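04/03/2024, shared shop, back bench

Shirt folding, continued. Clyde Benavides says a person can fold a shirt in four seconds and has offered to demonstrate again. Declined.

Both arms on the bench, wrist cameras live, Masteo controller on the new config. Test article is the blue-and-white striped shirt, chosen for contrast and because none of us will ever wear it. Spent the first hour on the hang step: one arm holds the cloth up, the other comes in low with its fingers open and looks for the hem. 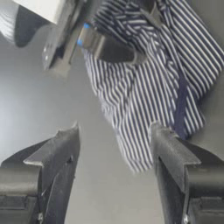
Low gripper, wrist view, shirt held up by the other arm.

Hem finder wants an edge that stays put. Cloth has no opinion about what we want. Raised the settle delay from 318 ms to 596 ms, which feels like cheating and is going in the config anyway. Ngọc Giáp thinks the stripes are confusing the edge detector, since every stripe is an edge if you squint, and the detector squints for a living. Noted. Will try a plain shirt when someone brings one.

Moved on to the two-arm regrasp, one gripper each side, same height.

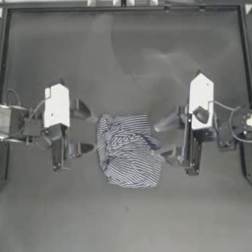 The planner treats cloth as a box with soft corners. I wrote that part in a hurry and it shows. It picks grasp points on the outline, closes from both sides, and has no idea which lump is a sleeve. Log for the session is 2816 lines, and a good share of them are the same warning about finger clearance. Turned the warning down to one per grasp so I can find the others.

Also:
- Left finger closing speed was still set for foam blocks. Halved it.
- Grurkby branch has the old camera offsets. Do not merge. I mean me.
- Exposure on the wrist cameras locked at 925. Auto was hunting every time a white part came into view.

Last job before packing up was the flat pinch: shirt on the table, stripes lengthwise, fingers down at the lower end.

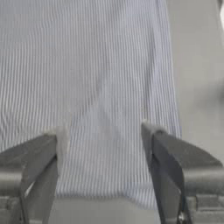 Next session

1. Plain shirt, same settle delay, compare hem finder.
2. Ngọc to rewrite the outline step so it knows about sleeves.
3. Label the Nakico spares drawer. Third entry in a row with this on it.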